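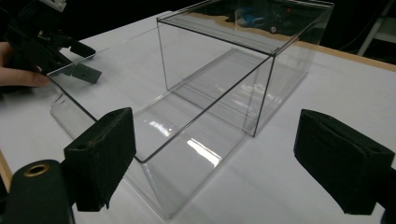
Let the fan wikis be messy

By Katex
Posted in December
14 comments | 60 shares

Search the blog... Go

OK so I have maybe half an hour before I have to leave the house and I want to get this down while I'm still annoyed.

The Dotdale wiki is being "cleaned up." If you don't read the Dotdale books, quick version: 8 novels, a small town, a river that runs the wrong way, a lot of people keeping secrets about a mill. Not a giant series. No movies. The fandom is small enough that you start recognizing usernames after a week. And for years the center of it has been one fan wiki, 864 pages, written by whoever felt like it.

Now the admins have decided a lot of those pages have to go. Not canon, not notable, not sourced. There's a new style guide. I read the whole style guide. It is longer than some of the chapters it's protecting us from.

Stuff on the chopping block, as of this morning: the page on every meal eaten in book 4. The page comparing the two maps (they don't match, the bridge moves). The page of pronunciation arguments. The fan timeline that tries to fix the winter that lasts too long. A recipe for the plum cake, with substitutions. All the theory pages, every last one, including the ones that were right.

That last part gets me. The theory about the postmaster's sister was sitting on that wiki for two whole books before it got confirmed. People went back and read it the night the new one came out. You could see the edit history, see someone say "this is dumb" and someone else say "ok but page 60." I've never had that much fun reading a talk page. I have never had any other fun reading a talk page.

And the answer is, well, that belongs on a forum. What forum? The old forum went down and took everything with it. The chat server scrolls away in an afternoon. I asked a question there in the spring and when I went back to find the answer I couldn't even find my question. The wiki was the one place where a thing you noticed at 2 a.m. would still be there the next year for some other person to trip over.

I get the case for cleanup, I do. New readers land on a page and get spoiled in the second sentence. Some of the pages contradict each other. There's one that is just a guy's opinion of horses. Search is bad and more pages make it worse. If you've ever tried to look up a minor character and gotten eleven results, nine of them jokes, you know.

But there are fixes for that which don't involve the delete button. Put a spoiler banner on. Make a tag for theories and a tag for canon. Stick the weird stuff in its own section and call it the attic or whatever. I've been on the Pramava wiki (comics fandom, much bigger, much louder) and they do exactly this, two colors of header, done. You know what you're reading before you read it. And the strange pages are what people link each other to. I don't even follow Pramava that closely and I've read their entire page on background signs.

What bugs me more is the word "encyclopedic." Why? Who is grading us? The publisher has a website with a character list on it. It's correct and it's tidy and I've looked at it one time. A fan wiki that only says what the books already say is just a slower way to read the books.

I found these books because of that wiki. I was in Kurtuluş for a few months for work, didn't know anyone, the apartment had one Dotdale paperback in English with the last chapter missing. Torn out. So I went looking for how it ended, and I found the ending, sure - and then the meals page, and then the argument about the bridge, and it was light outside when I stopped. The plot summary alone would of taken me ten minutes and I'd have closed the tab.

Also, and I'll say this carefully becuase I know the admins are doing it for free: the people who wrote those pages mostly don't check in anymore. They had their year of being obsessed and moved on. They won't show up to defend the plum cake. So a vote where the only voters are the people who are active this month is going to go one way.

If it does go through, at least archive the pages somewhere first. Somewhere public, with the histories. I'll host it if I have to, it's mostly text, it can't be that big.

The discussion page is open until the end of the month. You need an account, which takes a minute. Go say something about the bridge. I have to go get my bus.

Share this | Save | Comments (14)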